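格安の通信プランに乗り換えると得だという話、またうちのポストに入っていた。今度はTrutolicoというところ。疑い深い性格なので、計算したことを順に書いていく。長いです。

まず見出し。「乗り換えるだけで毎月おトク」。だけ、と書いてあるものが本当にだけだったためしがない。

いま使っているのはMandskaの一番安いプランで、月1,671円。Trutolicoの同じくらいのプランが月1,656円。差額15円。年に180円。チラシの「おトク」の字の大きさからすると、もう少し何かあると思うじゃないですか。

で、裏面を見る。灰色の小さい字で「紙の請求書をご希望の場合は別途60円(月額)」。Mandskaは紙が無料なので、紙で受け取り続けるなら1,716円。いまより45円高い。

「紙をやめればいいのでは」と言われそうなので先に書くと、やめてもいい。ただ、やめて得するのは15円。そこを「おトク」と呼ぶのかどうかを問題にしている。

次、データ量。どちらも「3GB」と書いてある。Mandskaは余った分を翌月に回せる。Trutolicoは回せない。比較表にはこの行がない。縦に並んだ項目が全部Trutolicoの「◎」になるように選んである。比較表を作るのが片方の会社なら、まあそうなる。

比較サイトのWomanoも見た。Trutolicoが1位。2位以下との点差の根拠を探したら「編集部の総合評価」とだけある。総合の内訳はない。ページの一番下に「掲載順位は提携状況により変動する場合があります」。場合があります、ねえ。

Womanoの口コミ欄、星五つの投稿がやたら似ている。「最初は不安でしたが手続きも簡単で大満足です」。不安→簡単→大満足の順番まで同じ。仕込みだと言い切る証拠は持っていないので言い切りませんが、参考にもしない。

重要事項説明のPDFを落とした。42ページある。3分で申し込める契約の説明が42ページ。読みました。半分くらいは端末補償の話で、残りに大事なことがばらばらに入っている。

読んで気になったところ。
・初月は日割りなし
・解約月も日割りなし
・申込時に「安心オプション」にチェックが入っている(外せる)
・キャンペーン特典は申請制、期限は届くメールに記載

日割りなしが両端にあるのは地味に痛い。月末に開通して月初に解約したら、数日のために丸ごと2か月分。そんな使い方はしないけど、そういう作りだということは覚えておく。

サポートにチャットで聞いてみた。「翌月繰越はありますか」「お客様に最適なデータ量をご提案いたします」。いや、あるかないかを。もう一回聞いたらFAQのリンクが来て、リンク先に繰越の項目がなかった。

公平のために書くと、Mandskaがいい会社だとも思っていない。こっちは4月から「サービス改善のため」事務手数料が変わるそうで、改善されて安くなった例を私は知らない。お知らせの日付が2019年3月2日、土曜日。週末に出すのか、とは思った。

Tiwariの光回線とセットなら安くなる、という話も見かける。セット割の額は大きい。けれど光のほうの月額が単体の他社より高くて、割引後でだいたい並ぶ。しかも片方をやめるときに、もう片方の料金が上がる。やめにくくなるぶんの値段は表のどこにも載っていない。

通信に限らず、私が見るのは次の順番です。
割引前の値段。割引が終わる月。やめるときの条件。
一番大きい字は最後に読む。それで困ったことはない。

「そんなに調べる時間がもったいない」という返信が来たので答えます。年180円のためならもったいない。次に似たチラシが来たとき3行で捨てられるなら、そうでもない。

逆に、乗り換えて本当に下がった人はいると思う。大手の高いプランからなら下がるでしょう。チラシがそういう人向けだと書いてくれれば文句はないです。うちみたいな元から安い家にまで同じ「おトク」を配るから、計算する羽目になる。

ひと休み。
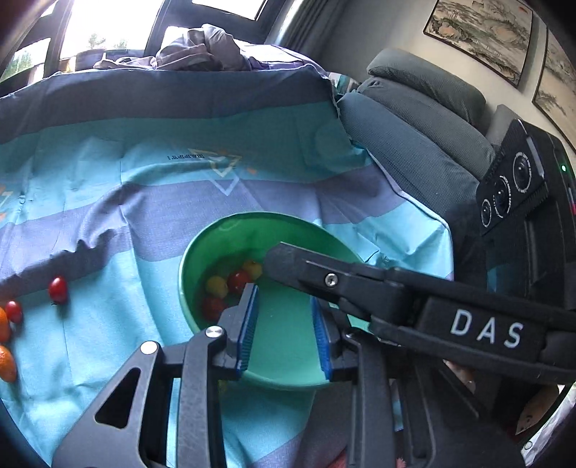
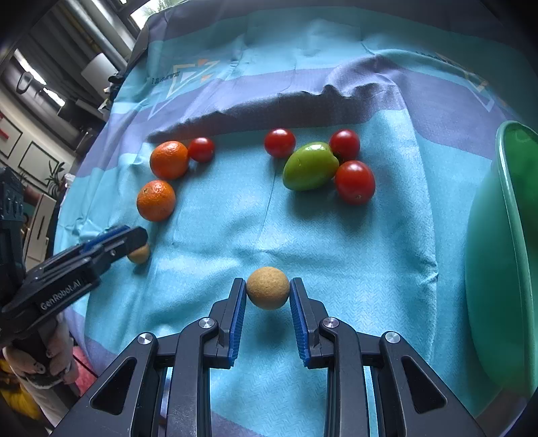 1枚目、緑のたらいに黄色と赤の丸い果物。2枚目、コルクの球。

続き。結論はいまのまま据え置き。4月にMandskaの手数料の中身が出たら、もう一度だけ計算します。Trutolicoのチャットからは「ご満足いただけましたか」のアンケートが来ている。選択肢が「満足」からしか始まっていない。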